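Search this site Go

April
By Anas Tahiri, Marov Lab student projects

Two-arm stamping, final report (short version)

Aim was simple on paper. Get the two arms to print with a small block, over and over, from demonstrations only, no hand-written force control. Baseline was the Stetness policy trained on the left and right arm together. My change was to train on the right arm alone first and then add the left.

Why stamping? Because the mark tells you what the contact was like. Push too hard and you get a smear, too light and you get half a rectangle. No force sensor on our setup so the paper is the sensor, sort of. Dr Benjelloun suggested this and it saved me a lot of bother.

Data: 300 demonstrations, all teleoperated by me. Red ink, one block, right gripper does the pressing. Left arm is meant to steady the sheet when needed and otherwise stay out of the way.
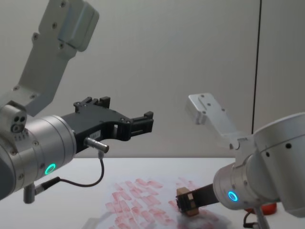 Scoring was done by eye. A print counts as clean if all 4 corners show and the edges haven't dragged. I scored every sheet twice with a gap between, and where I disagreed with myself it went down as a fail. Not ideal, a second scorer would of been better.

Results. 30 test runs per policy. Right-arm-first did better on corners, clearly. On drag there was hardly any difference, both policies start moving sideways before the block has properly lifted. I think this comes from my own demos, I was getting quick and lazy towards the end. The Dorkivstead group saw the same thing with wiping, so at least its not just me.

What went wrong:
- ink load. Policy has no idea how much ink is on the block. Late prints go pale and it doesn't re-ink
- grip angle. If the block is picked up tilted, every print after that is tilted too
- lost 2 afternoons to a calibration file from the wrong arm

Next: redo the last batch of demos slower, with a proper pause before the lift. Add a re-inking step as seperate skill. Try a different block shape if theres time before hand-in.

Contact | © Marov Lab student projects | Back to top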